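Bomusari Institute, Office of Information Services
Service Desk: Room Reservations and Calendars

Subject: Reservations confirmed in Trusanon do not appear on the Trindus calendar
Opened: Sep 3, 2024
Assigned to: Aigars Venckus
Priority: High
Status: Resolved, monitoring
Affected locations: Niazi Building, all bookable rooms

Summary of the report

The Registrar's front office reported that a number of confirmed room reservations were missing from the public calendar. The reservations were present in Trusanon, the requesters had received their confirmation messages, and the rooms were correctly held against other requests. The same reservations did not appear in Trindus, and the door displays in the Niazi Building, which read from Trindus, showed those rooms as open.

As a result, several groups entered rooms that had been reserved by others. The front office asked that the calendar be corrected before the evening classes began and that the cause be stated in writing.

Log

8:40 a.m. Ticket received and acknowledged. The front office supplied a list of missing reservations. Each one was checked in Trusanon and found to be confirmed, with no error flag.

8:55 a.m. Reviewed the overnight transfer. The job started on time and ended with the status "Complete." No warning was written to the log. For this reason the monitoring service did not send an alert.

9:15 a.m. Restarted the transfer by hand. It again ended with the status "Complete." The missing reservations did not appear. A restart is therefore not a fix for this fault, and staff at the other sites were asked not to repeat it while the ticket was open.

9:30 a.m. Checked the service account that Trindus uses to receive the file. The password had not expired and the account had permission to write to every room calendar in the Niazi Building. One room was tested with a reservation entered directly in Trindus. It appeared on the door display without trouble, and the displays were ruled out.

10:05 a.m. Compared the missing reservations with those that had been transferred correctly. Day of the week, length of the reservation, and department made no difference. All of the missing reservations had been entered late in the booking period. This suggested that the file was being cut short.

Interim instructions to requesters

While the fault was being studied, the following notice was placed on the reservations page. It is kept in this record because the front office has asked to use it again if the calendar should fail in the future.

Any person who holds a confirmation message from Trusanon has a valid reservation, whatever the door display may show. Please bring the message, on paper or on a phone, and present it if another group is in the room. Groups without a confirmation are asked to leave the room promptly and to leave the tables clear for the next group.
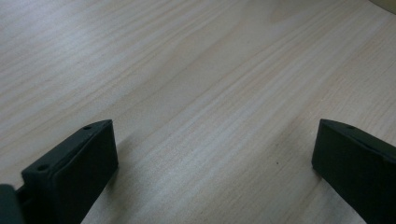 If my event is missing from the public calendar, should I submit the reservation again?

Please keep the original reservation and do not submit a second one. A second request for the same room and hour will be refused as a conflict, and if it is entered for a different room it will hold space that other groups may need.

Log, continued

10:40 a.m. Opened the transfer file itself. It held exactly 2,000 lines. The file from the previous night also held exactly 2,000 lines, as did the one before it. The limit is a setting in Trusanon called "Maximum export rows," and its value had not been changed since the software was installed.

11:10 a.m. Ran a full listing from Trusanon with the limit removed and compared it with Trindus. The comparison found 383 reservations in Trusanon that were not in Trindus. All of the reservations on the front office's list were among them.

11:25 a.m. Reviewed why the limit had been reached this term and not before. In June, Trusanon was updated to version 10. Before the update, a class that met weekly was sent as one line with a repeat rule. Since the update, each meeting of the class is sent as its own line. The release notes mention the change under "Calendar improvements" but do not mention its effect on the size of the file. During the summer there were too few reservations for the limit to matter.

12:05 p.m. Raised the limit in the test system and ran the transfer. All lines were sent. The job took longer than usual but ended normally.

12:30 p.m. Approval requested from the Director of Information Services to make the same change in the live system during working hours. Approval given at 12:50 p.m., on the condition that the Registrar be informed first.

1:15 p.m. Registrar informed by telephone. Change made in the live system. Transfer started by hand.

1:35 p.m. Transfer ended. The comparison was run again and found no missing reservations. The front office checked its own list against the public calendar and agreed.

1:50 p.m. Door displays on the upper floor of the Niazi Building had not refreshed. They were restarted from the management console. Two displays did not come back and were restarted at the wall. Both now show the correct schedule.

Second fault found during testing

While comparing the two systems, it was noticed that certain reservations had reached Trindus with the notes field empty. The notes field holds setup requests, contact telephone numbers, and refreshment details, and the building staff depend on it when they prepare a room. The empty notes were not related to the export limit. They occurred only where the requester had used the "Copy from earlier reservation" button. 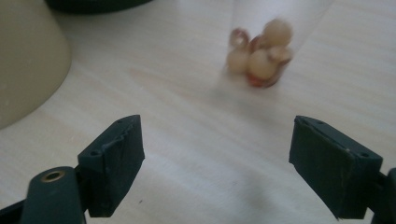

The notes field is filled in Trindus from the "Room details" box in Trusanon, and the copy function leaves that box empty in the transfer file even when the text is visible on the screen. Until the supplier provides a correction, requesters who copy an earlier reservation should open it, press the space bar once at the end of the box, and save. Refreshment details need the same care when the amount is small. A few nuts at the bottom of a clear plastic cup, as shown, should be entered in the box just as a full lunch order would be, with the kind of food named, so that the building staff and any guests with food allergies can be told ahead of time. Entries such as "light snacks" or "as before" do not give staff what they need, and the front office will return them for correction.

2:40 p.m. Reported the copy fault to the Trusanon supplier with a sample file attached. The supplier confirmed receipt and assigned it to their development group. No delivery date was given.

3:05 p.m. Produced a list of copied reservations with empty notes for the coming two weeks and sent it to the front office. The office will contact the requesters directly. Information Services did not edit the reservations itself, as the notes are the responsibility of the requesting department.

3:30 p.m. Interim notice removed from the reservations page. The paragraph on copied reservations was kept and moved under "Known problems."

Cause

Primary fault: the export row limit in Trusanon was lower than the number of lines produced after the version 10 update. Lines past the limit were dropped without a warning.

Secondary fault: the copy function in Trusanon does not write the "Room details" text to the transfer file unless the box is edited. Open with the supplier.

Follow-up actions

Monitoring will now compare the number of lines in the transfer file with the number of confirmed reservations each night. A difference of any size will create a ticket. Owner: Aigars Venckus. Done.

The export limit will be reviewed before the start of each term. Owner: Information Services. Added to the term checklist.

Release notes for Trusanon will be read jointly by Information Services and the Registrar's office before an update is approved — the June update was reviewed by Information Services alone. Owner: Director of Information Services. Pending.

The two door displays that had to be restarted at the wall will be checked for a software update. Owner: Building Systems. Pending.

Comment from the Registrar's front office, 4:10 p.m.

The calendar is correct for this evening and for the rest of the week. We have begun calling the departments on the list of copied reservations. Please leave the ticket open until the supplier has replied about the notes field.

Comment from Aigars Venckus, 4:25 p.m.

Agreed. The status has been set to "Resolved, monitoring" for the calendar fault, and the ticket will stay open for the copy fault. Any new case should be added to this ticket with the reservation number and the name of the room.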